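3.2 Bedding in the Sleeping Room

The second part of the survey dealt with how bedding is stored when a bed is also used as a seat during the day. The dwelling is referred to as Nusilness, after the house name used in the first part of this report. Items were listed by type, place of storage and time of handling. Over the study period in June we logged 114 handling events, of which 51 took place before 9 a.m.

Bedding was grouped into three layers. The base layer is the sheet and mattress pad, which stay in place between washes. The cover layer is the quilted bedspread. The loose layer consists of pillows and comforters, and it accounts for most of the handling. Following Valderrama's scheme from the course reader, a textile that only covers furniture was logged separately as a dress item – the lace cover on the headboard falls in this group.

In the daytime arrangement the bedspread is pulled up toward the headboard and the comforter is folded into a thick bundle near the pillow. Most of the bed surface stays free.
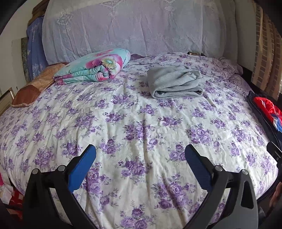
Why was the folded comforter counted as stored when it was still on the bed?

The survey defines storage by state and place together. A comforter that is folded and kept at the head of the bed does not take up the sitting area and needs one movement to be opened at night, so it was entered as stored, code S2. Code S1 was kept for items inside a closed cabinet.

Wrinkling of the bedspread was rated on a scale from 0 (flat) to 4 (heavy folds). Quilted fabric was difficult to rate because the stitching puckers the surface even when it is pulled tight. Both raters scored the first 34 entries separately and then agreed on a rule: puckers along a seam are ignored, and only folds that cross a seam are scored. Entries made before the rule were scored again.

3.3 Limits

One dwelling was studied, and the residents knew the purpose of the log. Night handling was reported by the residents and was not observed. The second dwelling, Zarken, was dropped after its log sheets came back incomplete – see Appendix B.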